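Bin picking cell, cable dress keeps creeping

sketside_mike
10/25/25
OK so the Bomport cell is picking again, but I'm still fighting the cable dress. The yellow cable and the black bundle both go under the orange joint cover, and every time the wrist rolls past 163 degrees the loops tighten up. I re-tied everything with 4 more inches of slack and got through 59 picks before I chickened out and hit stop. Clear fingers are back on, clamps are on the bin, and I'm running the mixed junk test – red spatula, sunglasses, yellow block, the usual.

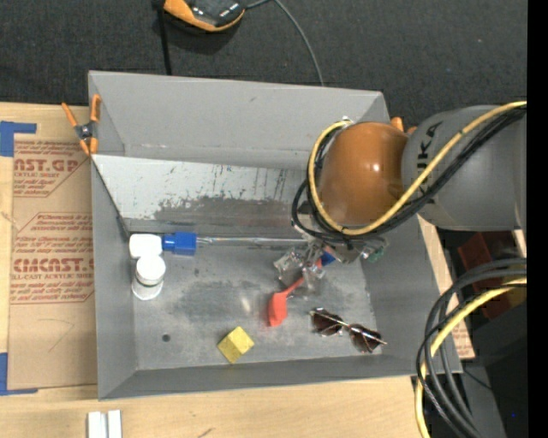 Illo says more slack is the wrong fix, just limit the wrist roll in software and leave the ties alone.

sketside_mike
I tried that! Lost half my grasps near the walls.

Ó Dálaigh
Half sounds like your approach angles, not the limit. Take 15 degrees off the roll and let the planner flip the gripper. I'd still pull that extra slack out, it'll snag on a clamp sooner or later.

sketside_mike
Fine, 15 tonight – but the slack stays until I see it snag.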